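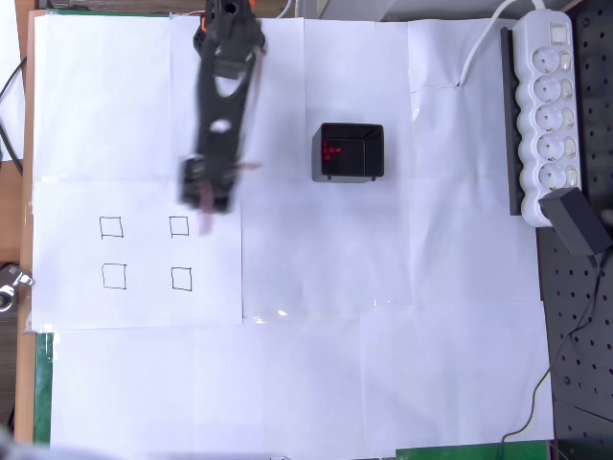 November, a little after six in the morning

I slept badly again and got up before the alarm. The kitchen was cold, so I am writing with my coat over my pajamas and the second cup of tea next to me. The first one I forgot on the windowsill. When I found it there was a skin on the top and I poured it away.

Yesterday I signed the paper for the allotment. It is number 90, at the far end of the Ustik gardens, where the path goes down to the stream. I was on the waiting list for 2 years and in that time I stopped to believe in it, so when the letter came I first thought it was a bill. The rent is 400 for the year, paid in one part, and I paid it at the counter because I did not trust myself to do it later.

I went there directly from the office, in the wrong shoes. The former tenant left in the summer and the plot is mostly grass now, tall and yellow, lying over to one side. Under it there are old beds, I could feel the edges with my foot. Along the fence there is a row of currant bushes, very old, with gray stuff growing on the branches. A woman on the next plot told me they still give fruit if you cut them hard. I asked how hard, and she showed me with her hand, near to her knee. I would never dare so much. She also said that the water is turned off until spring and that I should not leave tools in the shed over winter.

The shed is a problem. The door hangs from one hinge and inside it smells of mice. There was a sack of lime which had become a stone, a broken rake, and a glass jar full of seeds with no label. I took the jar home. They are flat and brown, a little bit like parsnip, but I am not sure. I will put some on a wet cloth tomorrow and see if anything comes.

My grandmother had a garden like this one, on the hill above Casado. I was sent there every summer and I complained about it every summer. I had to carry the water up in two cans and she would look into them to see how much I had spilled. She planted everything by the church days, which I did not understand and never wrote down. Now I would like very much to know on which day she put in the garlic. I remember only that the ground was already hard in the morning and that she wore my grandfather's gloves. So it must be late, maybe even this month. I bought four heads of garlic at the market on my way home and they are lying here on the table in their paper.

In the evening I tried to draw a plan. I made the plot as a long rectangle and divided it, then I divided it again, and after one hour I had beans in three places and no room for potatoes. I am too greedy. The book from Praltia (it is only a thin one, I found it in the library sale) says that in the first year one should dig a quarter of the ground and cover the rest. I know that this is good advice. I would still like to have potatoes.

The plan so far:

Near the gate – garlic now, then salad when it comes out.
Along the fence – the currants, cut, but not to the knee.
Middle – beans and squash.
At the stream – leave it. It was wet there yesterday and my shoe went in.

I also called my sister, who laughed at me. She says I killed her basil in one week when she was in the hospital, and this is true. But basil on a windowsill is another thing, and I was going to the hospital twice a day and did not think of basil. We talked for a long time, longer than we usually do. She wants squash, the small round ones. She says she will come in May to help, and I wrote it in the calendar so that she cannot say later that she never promised.

I must buy a spade. In the Hiklow catalog there is one with a long handle that looks right for my height, but it is expensive, and the woman with the currants said that there is always a box of old tools at the spring sale. Spring is too late for garlic. Perhaps I can borrow one, if I learn how to ask for it. It is strange that I can write a letter to the tax office in this language without fear, and then I stand at a fence and cannot find how to say "could I have your spade for an hour."

It is almost 200 steps from the gate to my plot. I counted them because I was thinking how it will be with a full barrow.

It is getting light now. There is frost on the roofs across the street, and the bus has just passed, so I have to get dressed. The garlic goes with me in the bag. If I can leave at four there will be a little daylight left, and this time I will take the boots.

Recent entries
The letter from the gardens office
Soup for a bad week
My sister comes home
Windows, and who should paint them
October, mostly rain
Older entries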